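Draping and Pinning the Honar Shawl: What We Learned in One Semester
Student project report, Textiles and Dress
By Freya Lockwood, with Killian Lefèvre
November 9, 2019

When our instructor asked each pair to pick one garment and spend the semester with it, Killian and I went back and forth for a good two weeks. He wanted to do hats, and I had my heart set on something for weddings, having watched my cousin spend most of her own reception tugging a wrap back onto her shoulders. She looked lovely in every photo and miserable in between them! In the end we settled on the long evening shawl, the kind a guest or a bridesmaid wears over a sleeveless dress, and the question of how to make it stay where it is put.

Our main shawl was a Honar, which is the name our campus fabric shop, Fothergill, gives to its midweight woven wrap. It measures 72 inches long and has a short fringe on the two narrow ends. We also sewed one of our own from a slippery satin that the shop sells as Dridura, cut to the same length so that we could compare the two fairly. I will say right away that the Dridura gave us a great deal of trouble, and that I have grown fond of it anyway.

How we worked

We asked classmates to wear each shawl for 60 minutes while doing the things people do at a party, meaning sitting down to eat, standing in line, reaching for a glass, hugging somebody, and dancing a little (some more than a little, once Killian put his music on). We had 20 wearers in all, of different heights and shoulder shapes. Everybody wore a plain sleeveless dress or top, so that the neckline wouldn't get in the way of the results. When the time was up we wrote down how far the shawl had moved from its starting place and asked how it had felt.

We tried four ways of wearing it. The open drape is the simple one, across the back and over both elbows. The shoulder fold is pleated lengthwise and laid over one side, with a pin at the top. The crossed front goes around the back, over both shoulders and down across the chest, where the ends are tucked under a belt. The last one we called the Jarnutard, after the little theater where Killian helps in the costume room, and where he learned it. You knot two corners loosely, slip the knot behind the neck, and let the rest fall down the back like a short cape.

What happened

The open drape was everybody's favorite in the mirror and nobody could keep it on. In the Honar it slid to the elbows and stayed there, which some people liked. In the Dridura it went to the floor, sometimes before the wearer had reached her chair. If you plan to stand still and be admired, it is a beautiful choice.

The shoulder fold did much better once we learned to pleat it properly. Our first pleats were made in the air, with one person holding each end and a lot of laughing, and they came out wide at one end and narrow at the other. After that we laid the shawl out flat, folded it slowly, and clipped each end before lifting it. The pleats held their shape far longer that way. We also moved the pin back, from the very top of the shoulder to just behind the seam, and the weight of the cloth then pulled against the dress and not against the neck.

The crossed front was the steadiest of the four and hardly moved on anyone. Several wearers found it warm, and our taller classmates came up short at the belt, so I would want a longer shawl for them. The Jarnutard surprised me most. It stayed on through all the dancing, and the knot disappears nicely under long hair, although with short hair I think it wants a brooch or a ribbon to make it look finished.

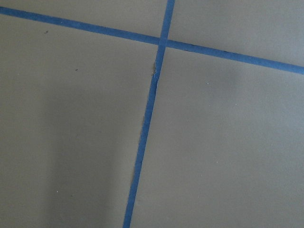 Can you pin a satin shawl without leaving holes?

Use a fine, sharp pin, go through a fold or the hem where the cloth is doubled, and put a small square of felt on the inside of the dress to take the strain.

We learned that the hard way. Our first Dridura shawl has a row of marks along one side from a big old safety pin, and no amount of steaming would close them. The Honar forgave us nearly everything, the weave being looser, but its fringe caught on earrings and bracelets all afternoon.

Cost and what comes next

We spent 470 dollars over the semester, and I know that sounds like a lot. Most of it went to fabric for the test dresses, which the department is keeping for next year's class. Pins, felt and clips were a very small part of it.

In December we would like to try all four drapes again over winter coats and long sleeves, and Killian still hopes to sneak in a hat. I have promised my cousin the second Dridura shawl when we are done with it, along with a packet of fine pins and the felt squares already cut.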